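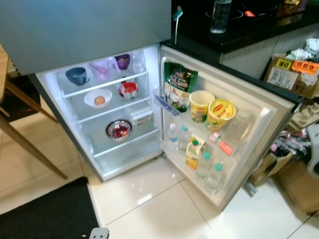 Fridge open, top shelf and door bins in view.

7 September 2023

Spent the whole day on the perception side of Gevudus and I'm beat, but in a good way! The clear drinking glass on the top shelf is still my nemesis. Bright wall behind it, no edges to speak of, and the segmenter just shrugs. The mug on its side came out fine, handle and all, so I guess I should be grateful.

The teal-capped bottles in the door are a different headache (there are 3 of them, and the tracker loves swapping their IDs). I bumped the match window to 800 ms and the swaps went down on replay - not gone, just down. Need to try it on the Colbridge logs before I get excited.
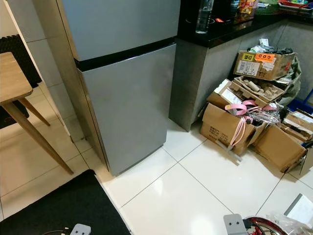
1 min read

Door shut, the planner has its own opinions. It keeps treating the seam between the freezer door and the fridge door as a handle candidate, which I've been fighting since May. And that heap of cardboard by the counter turns into one giant blob in the costmap, straps included! I split the inflation radius by height in Prindden and now the path search finishes in 246 steps instead of 3,474. I ran it again because I didn't believe it. Same number.

Tomorrow: depth holes on shiny tile, then the glass again, ugh. Also have to merge my branch before it rots.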